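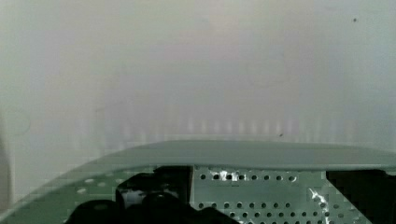
手首カメラから。黒いハンドの先に、灰緑色の穴あき板。

# Mapplebeck 実演公開 見学報告

2019年10月19日、Mapplebeckの実演公開に行ってきた。来期の設備予算にロボットアームを入れるかどうか、入れるならどの構成で見積を取るかを決めるための見学である。社内の購買と製造の両方で回覧する前提で書いている。価格はすべて税抜、現地で聞いた概算で、正式な見積書はまだ届いていない。

## 会場まで

駅からはバスで行った。本数が少なく、帰りは一本逃して停留所でだいぶ待った。次に行く人は車のほうがよい。受付は正面玄関の脇ではなく、裏の搬入口側にある。名札を受け取り、上履きに替えてから二階に上がる。安全靴は要らなかった。

午前は会社側の説明、昼休みをはさんで、午後は実演機のそばで質問という流れだった。昼食は出ない。資料は紙で配られたが価格表は入っておらず、金額は口頭で聞いて書き取った。

## 見たかったもの

うちで困っているのは、穴あきの金属板やカバー類の取り扱いである。平らな板なら吸着で持てる。穴が並んでいると吸着パッドから空気が抜けるし、縁が丸く曲がっている品番では当てる場所も限られる。昨年検討したときは吸着式だけで見積を取り、結局そこで止まった。今回は、指で挟む方式とカメラの組み合わせで扱えるのか、扱えるとしていくらかかるのかを確認したかった。

実演は穴あきパネルを相手に、ハンドの指を面に寄せていく内容だった。カメラが手首側に付いているので、モニターには板と指先が一緒に映る。離れた位置の固定カメラだけでは、指先と板の間隔はアームの陰になって見えにくいとの説明があった。

## 構成と価格

聞いた構成は二通りある。

| 項目 | A案 | B案 |
|---|---|---|
| アーム | Cellport | Cellport |
| ハンド | Fundis 標準指 | Fundis 標準指と交換指 |
| 手首カメラ | なし | あり |
| 架台 | Delby | Delby |
| 概算 | 419万円 | 569万円 |

差額の中身は手首カメラ、その配線と取付金具、交換指、それにカメラを使うためのソフトの初年度分。二年目以降のソフト費用は別で、金額はその場では出なかった。見積依頼のときに必ず書いてもらう。

アームと架台は両案とも同じなので、A案で始めてあとからカメラを足すこともできるという。その場合、取付と調整の出張費がもう一度かかる。架台は最初から配線の通る型を選んでおかないと、あとで天板に穴を開けることになるらしい。

どちらの案にも含まれていないもの。

- 安全柵またはエリアセンサー
- 搬入と据付
- 電源工事
- 操作教育
- 予備の指先、ケーブル

電源は200Vを希望するとの話だった。うちの第二作業場は分電盤に空きがあるか怪しい。電気工事の業者に先に見てもらい、その金額を本体と別の行で予算に載せるのがよいと思う。昨年の検討では本体価格だけが会議に出て、工事費があとから出てきて話が戻った。

## 光沢の件

午後はほとんどカメラのことを聞いていた。うちの板も塗装面に艶があり、曲げのところが照明で白く光る。実演のパネルでも、曲げらしい部分に沿って白い反射が出ていた。穴も、場所によって黒く締まって写るところと、白っぽくぼやけて写るところがある。穴の位置を画像で拾って位置決めに使うつもりなら、この差をどうするかが先に問題になる。
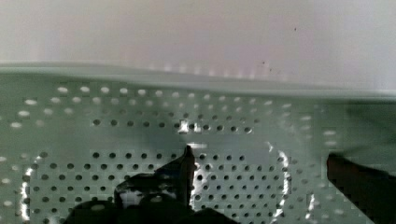 照明に予算を付けずにカメラだけ買う会社が多い、と一緒に回っていた他社の参加者が言っていた。その会社では先にカメラを入れ、反射で穴が拾えず、拡散板と遮光の囲いをあとから足したそうだ。囲いを付けたらアームの可動範囲に当たり、置き場所からやり直しになったという。見積を頼むなら照明と囲いも最初から図面に入れてもらえ、とのことだった。

会社側にも同じことを尋ねた。照明は標準構成には入っておらず、現物を預かって試験をしてから決めるとの回答だった。試験は有償だが、発注すれば本体から差し引くという。試験の金額は後日連絡をもらうことになっている。預ける板は、いちばん艶のあるものと、いちばん穴の細かいものを選びたい。扱いやすい品番だけ持っていっても判断材料にならない。

## 指先の消耗

Fundisの指は先端だけ交換できる型と、指ごと交換する型がある。会場で勧められたのは前者。穴の縁に引っかけて使うと先端が傷みやすいそうで、交換の目安を聞いたところ、板の材質と当て方によるので答えにくいとのことだった。もっともな返事だが、こちらは年間の消耗品費を書かなければならない。試験のときに先端の摩耗も見てもらうよう頼んだ。

指先の形は細いものと幅の広いものがあり、細いほうは狭いところに入る反面、薄い板を押すと跡が残ることがあるという。うちの塗装品では跡は不良になる。樹脂の先端を被せる選択肢もあるが、こちらは納期が別になる。

## 使用年数の考え方

社内の計算では5年で見ることにしている。B案を単純に割ると、本体だけで年113万8千円。A案なら年83万8千円。差は年30万円で、この中に二年目以降のソフト費用は入っていない。ここに工事、保守、消耗品が乗る。

保守契約は年一回の点検付きと、故障時のみの二種類。点検付きを選んだ場合、代替機の貸出が優先されるらしいが、貸出機にカメラが付くかどうかは確認が取れなかった。カメラ前提で工程を組んだあとで、カメラなしの代替機が来ても使えない。ここは契約前に文面で確認する。

中古や短期のレンタルについても聞いた。レンタルはA案の構成のみで、カメラ付きは対象外だった。繁忙期だけ借りるという案は、うちの用途では成り立ちそうにない。

## 設置場所

架台の寸法は資料にあるが、アームの動く範囲と人の通路を足すと、思っていたより場所を取る。第二作業場の奥に置く場合、今ある棚を一つ動かす必要がある。棚の移動は自分たちでやれるとして、床の水平は測っておきたい。Delbyの架台は脚で調整できるが、調整幅はあまり大きくない。アンカーを打つかどうかは床の厚みを調べてからになる。

騒音は気にならなかった。ただし会場では隣の設備が止まっていたので、うちの作業場での比較にはならない。

## 予算案への反映

来期案にはB案で載せたい。理由は、穴あき板の位置決めを人手で治具に頼るなら、いま手作業でやっているのと段取りがあまり変わらないためである。ただし試験の結果が出るまでは仮の数字として扱い、次の項目を別行で立てる。

1. 現物試験
2. 照明、拡散板、囲い
3. 電源工事
4. 安全柵またはセンサー
5. 搬入、据付、教育
6. ソフトの二年目以降
7. 指先などの消耗品

製造側にお願いしたいのは、試験に出す板の選定と、一日のうちアームに任せたい作業の時間帯の書き出し。購買側では、両案の正式見積と保守契約の文面を取り寄せる。見積の有効期限は短めだと言われたので、予算会議の日程が決まってから依頼をかける。

配布資料は共有棚の「設備検討」の箱に入れた。口頭で聞いた金額は鉛筆で書き込んである。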